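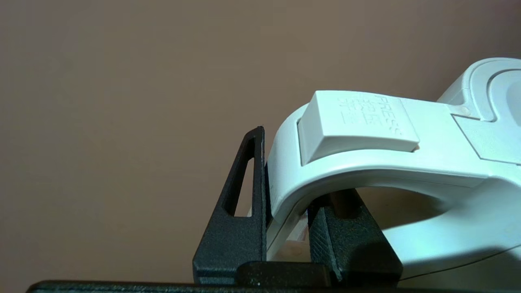 Curved handle, pale gray plastic. Photo: Leltdale Cottages

FOR IMMEDIATE RELEASE
July 9, 2024

Leltdale Cottages Would Like You to Come and Get Your Things

GORNUMBY – Leltdale Cottages, which rents out 38 vacation homes along the Gornumby shore, today published its first Left Behind List, a full account of what guests forgot in the past year. The list runs to 1,015 items. The company has a storage room built for far fewer, and a door on that room that no longer closes.

Phone chargers came in first, as they do everywhere. Single socks were second and paperback thrillers third, nearly all of them with the bookmark still in the last chapter. Guests also left behind a trombone mouthpiece, a framed diploma in dental hygiene, half a wedding cake (frozen, top half) and 29 umbrellas, in a year when the shore had one of its driest summers on record.

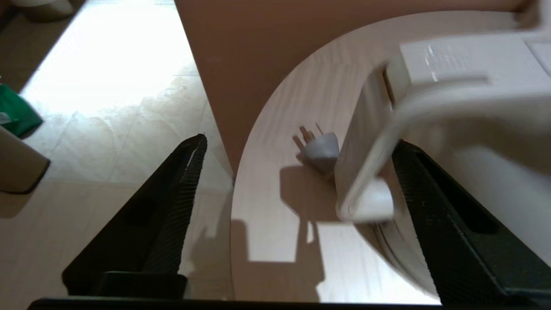
By Jasper Martens
Guest Relations Manager, Leltdale Cottages

The new rules are simple, and we have tried to keep them that way. Starting this month, anything found after checkout is logged the same day and kept for 90 days. Guests can look through the list on our website, pick out what is theirs and either collect it from the Gornumby office or have it mailed for the cost of postage. After that, usable items go to the Sowah thrift shop on Harbor Street. The thrift shop has asked us to mention that it has enough thrillers.

Under the old system, a guest called the office, the office called the cleaner, the cleaner said it might be in the blue bin, and everyone hoped for the best. The blue bin was emptied in June. It took two days, and we now own a great many reading glasses in a range of strengths.

"I drove four hours home and then noticed I had on someone else's raincoat," said Aslak Sundqvist, a regular guest who agreed to be quoted on the condition that we return his own. We have returned it. The other raincoat is on the list, along with

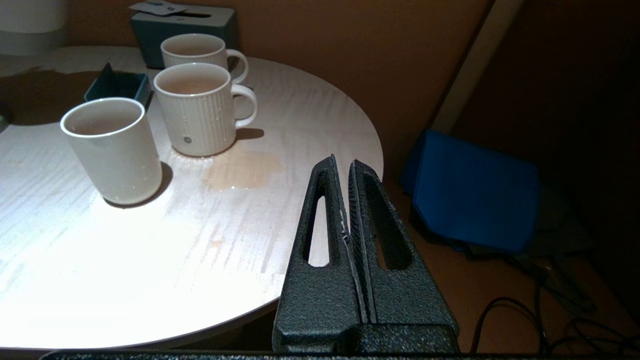 the grocery receipt found in its pocket, should the owner want to check the price of the cheese.

A few things are not covered. Opened food will be thrown out, whatever its sentimental value. Sand, shells and driftwood will go back to the beach. Notes left for the next guest will be read by the staff first, after the incident with the treasure map.

The list was put together with Pakosel, the small software company that also runs our bookings, and can be searched by cottage, week and type of item. The category called "Other" is the largest. We are working on it.

Guests who stayed with us in the past year are invited to take a look, even if they feel sure they packed everything. So did the dental hygienist.

Claims can be made on the Leltdale website or in person at the Gornumby office, weekdays from nine to five. Please bring some proof of ownership. For single socks, the other sock will do.

Media contact: Jasper Martens, Leltdale Cottages, Gornumby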